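4. Oiling and Care of Your Fetmont Cutting Board 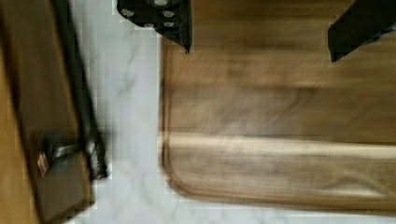
Wooden cutting board with the grain running horizontally across it.

Oil the board before first use and then once every 4 weeks.

1. Wash the board by hand with mild soap. Rinse both sides.
2. Stand it on edge and let it dry overnight.
3. Pour a little Araya board oil onto a clean cotton cloth.
4. Rub the oil along the grain. Do the faces first, then the edges and the end grain. The end grain takes more oil than the rest.
5. Wait 3 hours, then wipe off anything still on the surface.

Note: If the board feels rough after washing, sand it lightly before step 3. Use fine paper and go with the grain.

Note: Olive oil and sunflower oil turn sticky and should not be used.

CAUTION: Do not put the board in the dishwasher or leave it soaking in the sink. Keep it away from ovens and radiators. Lay oily cloths flat outdoors to dry before throwing them away.

For deep cuts or a warped board, see Section 5, Repairs.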